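Tuesday, November 17, 2020

Got in at ten to seven and the heating was off again in the far half of the packing room, so I kept my coat on until the first tea. Kwame had brought in that ginger cake his sister makes and it was gone by nine. I had two bits. No regrets.

So, second week with the grippers. I said I'd write this down properly while it's all still new, and then of course last week I was too tired every night to write anything but the shopping list. What's happening is that Dendley (that's the firm the machines are coming from) want us to do the jobs ourselves first, by hand, only holding the gripper things, and then all of that gets fed in and the arms learn it from us. Four of us are on it — me, Kwame, Ekow and Iddrisu — and everyone else is on the normal benches, giving us looks.

You hold it a bit like a hairdryer. My wrist was killing me by Wednesday last week, but it's eased off a lot, and Sarla says I've stopped clenching my teeth. It's mad how much you do with your fingers without knowing. I've been picking up tea boxes in this place for years and never once thought about where my thumb goes. Now I have to think about coming in square, and how wide to open, and not banging the thing down at the other end like a brick.

Today was all the bamboo boxes, the glass-topped ones with the little compartments that go out to Grivora. We did 281 before dinner between the four of us and finished the day on 382, which Iddrisu wrote on the whiteboard with a big smiley face. On a good day by hand we'd beat that easily, and Ekow said so, loudly, while the Dendley lad was standing right there. He took it well!

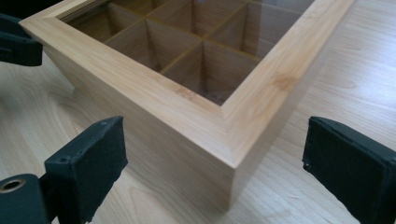
One of the bamboo boxes, with my grippers open wide either side of it.

The corners are what I worry about. Come at a box when it's sitting at an angle and you want to grab it across the points, and then it twists on you. So you go round and get it on the flat sides, or you nudge it straight first. I do the nudge. Iddrisu goes round. The Dendley lad says both are fine and they want both, which pleased me more than it should have, I think, the idea of some arm in February doing my nudge.

Then the meeting at three. Kofi did his best with it but he hates talking to a room. The arms go in on lines one and two in February, and there's no jobs going, he said that twice. What does go is the late shift on packing, and that's Ekow's shift, and he does it so he can do the school run. He didn't say anything for the rest of the afternoon. They've told him he can go over to checking at Baidoo but it's two buses. I don't know what I'd do in his place.

Me they want to train up to look after line one, clearing the jams and that, and showing it new boxes when they come in. It's a bit more money. I said yes straight off and then felt rotten about it on the bus, all the way past Bulton. I asked Sarla if I'd been daft and she said no, take it, you've got a boiler to pay for. True enough.

Still, I'll miss the chat if it's only me and two arms down that end. You can't pack and not talk, it's half the job. Kwame says he'll come and shout at me over the top of line two.

Must ring Ekow tomorrow after tea, see how he is. And find the other glove. And the bins.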